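Buying Automation, Week 4
Handout: reading a demonstration-collection offer

Bring this to the tutorial along with the Dendeo brochure and the price sheet. We'll work through the offer the way a buyer would, with a pen in hand. Most of you have already told me it looks good. It may be. I'd like you to be able to say why.

1. What is on offer

Dendeo sells a kit called Eda. You get a pair of hand-held grippers, a mount for each, and a licence for the software that turns what people do with the grippers into training data for a robot arm. The arm isn't included. A person picks things up and puts them down, over and over, and a policy is trained on the recordings. The brochure's headline is "any home, any object, any afternoon".

Read that line again and cross out every "any". What's left is a claim you could test.

The grippers are simple two-finger tools. They close from the sides, so the easy jobs are things you can squeeze across the middle without hurting them. A small tomato is a fair trial because too much force ruins it and too little drops it. The brochure gives no force figure, and the spec sheet says only "gentle".

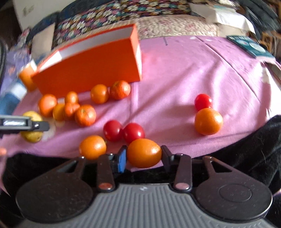
Naseri, writing on the course board, thinks I'm being hard on the kit. The price is low, the tools are light, and a team that wants data by the end of June can't wait for a lab to be built. If the recordings are clean, who cares whether the spec sheet is thin?

I care, and so will whoever signs for it. Clean recordings show what a person's hand managed. They say little about what an arm will manage later with a motor doing the squeezing. Naseri is right about the price, though, and you should give it proper weight in your write-up.

2. The number on page 3

The brochure says a sample set holds 1,719 demonstrations. It's printed large, and it's the figure most of you quoted back to me. Before you quote it again, find out:

- whether a demonstration means one pick, or one full job with several picks in it
- whether failed tries were kept, thrown out or recorded again
- how many different people held the tools
- how many rooms were used, and how much the objects changed

The last point matters most with household work. A set made with one cloth, one box and one kind of fruit can be very large and still teach very little. Colour is a trap here too. If nearly everything to be picked up is orange and round, a policy can do well by heading for orange and round. Put the fruit next to an orange box and the test gets harder. Ask the seller which version they scored.
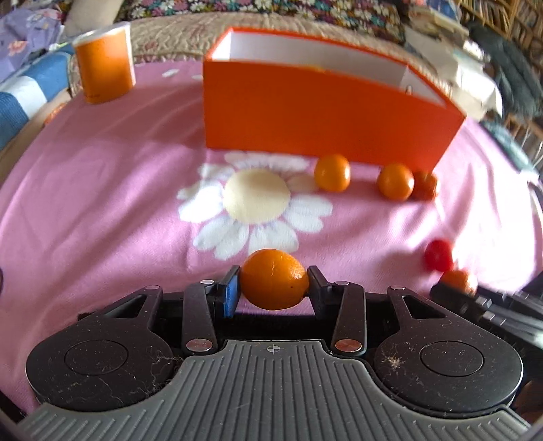
Does a bigger sample set mean the kit is better?

It means more recording was done. Judge the kit on how the trained policy does with objects and rooms that weren't in the set, and ask for that result in writing.

3. Two hands

Eda comes as a pair, and the price assumes you want both. Dendeo's case is that many home jobs need one hand to steady and one to move. Fine for opening a jar or folding a towel. For putting fruit in a box I'm less sure, and the brochure never compares one tool with two on the same job.

Think about crowding. An open box has walls, and once a few pieces are in it there's less room for fingers. A second gripper coming in from the side takes up more of that room, and it can also block what the other tool's camera sees. 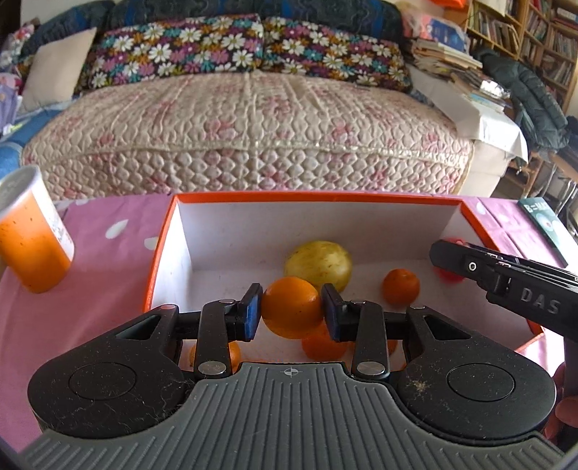 So the question for the seller is what the second tool adds on the jobs you have in mind. If the answer is "flexibility", ask for a job. If they name one, ask to see it done by an arm, start to finish, with the clock running and no edits. You're allowed to be a nuisance about this before you pay. Afterwards it gets harder.

Check upkeep as well. Soft cloth sheds, and lint settles on round housings and works in near pivots. The manual gives cleaning 3 lines and doesn't mention the joints. Finger pads will wear, and I couldn't find a price for new ones on the sheet. The warranty leaves out "consumable surfaces", which I take to mean the pads. Get that confirmed.

4. The rival quote

Divau offers a service in place of a kit: they send people, do the recording and hand over the files. It costs more per hour and you own no tools at the end. You also train no staff, and the bad takes are their problem. Neither firm would tell us how its takes are checked. Mark both down for it.

Don't assume the service is the safe choice. Divau's terms let them reuse recordings made on your site, and the clause is on page 16, well after most readers have stopped.

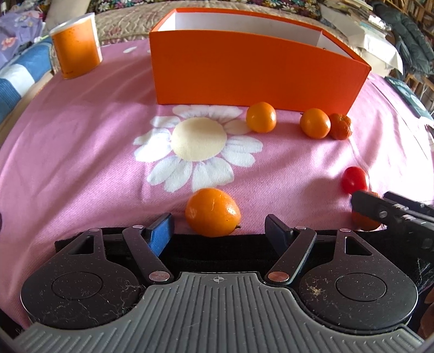 Prepared by: Course coordinator, Buying Automation
Handout revised 6/27/25

5. For the tutorial

Write one page recommending Eda, Divau or neither, for a small care home that wants help with kitchen tidying. Use only claims you can point to in the papers. Where a claim has no support, say so and write down the question you'd send the seller.

Then add a short trial plan. Pick 4 objects the seller hasn't chosen, at least one of them soft and past its best, and set the pass mark before anyone turns up. State who resets the table between tries. Sellers like to do this themselves, and they tend to put things back in helpful places.

Leave the brochure photos out of your page. Spelling counts, and so does the margin.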